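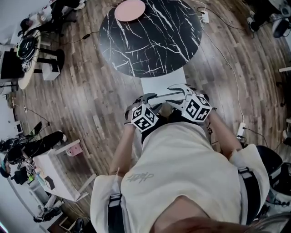 Every January somebody writes to ask whether a shared workroom can be kept tidy with a few small round tables and no proper desks. I was doubtful when we tried it in Valton and I'm still doubtful, though less than I was. A glossy black top with white marble-like veins looks smart, and a round pink pad on it does no harm, but the floor is where you find out how a room is doing. Ours has power strips lying on the planks with a long white cable winding between them.

## Is the marble-look top practical?

It wipes clean. It also shows every fingerprint by lunch. Temitope Aliyu likes it and I don't, so take your pick. The light wood one hides more.

## Why are the power strips on the floor?

The outlets are on the walls and the people are in the middle. I've read plenty of pages that promise to "hide your cables forever," and most of them want to sell you a box. A box still needs a cable going in and a cable coming out.

## Do cable covers help?

Somewhat. We bought one from Galli that claimed it would lie flat on any floor. It lay flat for six days. Tape does the same job for less money, but test it on a spare board first — some finishes come up with it.

## How many power strips should one room have?

Fewer than you think you need. Don't plug one strip into another, whatever the last tenant did. If a cable won't reach, move the table.

## Are round tables really better than square ones?

For walking past, yes. For working at, I'm not convinced. You can't push one into a corner, and bags and cases end up beside it on the floor.

## Should I buy the Ilo stools?

I'd sit on one for an hour before spending $200 on a set. The Bustville store will let you, if you ask.

## How often do you clear the floor?

Every evening, in theory. In practice it gets done when the mop comes out. Anything still there after 24 hours goes on the shelf by the door, and you can collect it from there.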